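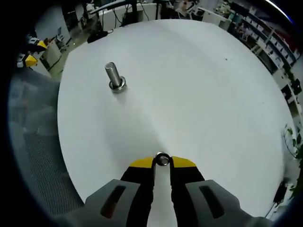

By the Nerari workshop desk
Bench Notes, July

A bolt standing on its own nut is the simplest fixture on any bench. With the shaft upright and the hex flat on the table, the thread is open from every side and the second nut can be started from above.

The surface matters more than most people expect. A smooth, matte, pale top shows a dropped washer at once, and a round one has no corners to work around. Sadeghi, which fits out small assembly rooms, specifies tops that hold flat within 0.3 mm across 700 mm.

Starting the nut is where threads get ruined. Lower it square to the shaft, turn it backward until it drops slightly, then turn it forward. Two full turns should need no force. If it binds before that, back it off and look at the first thread. Tornico's bench manual allows 10 seconds per nut at this stage, and a new hand will need about twice that.

Leave the wrench alone until the nut has seated against the washer. Sort spares by pitch as well as diameter; a fine nut will bite on a coarse bolt for half a turn and feel nearly right.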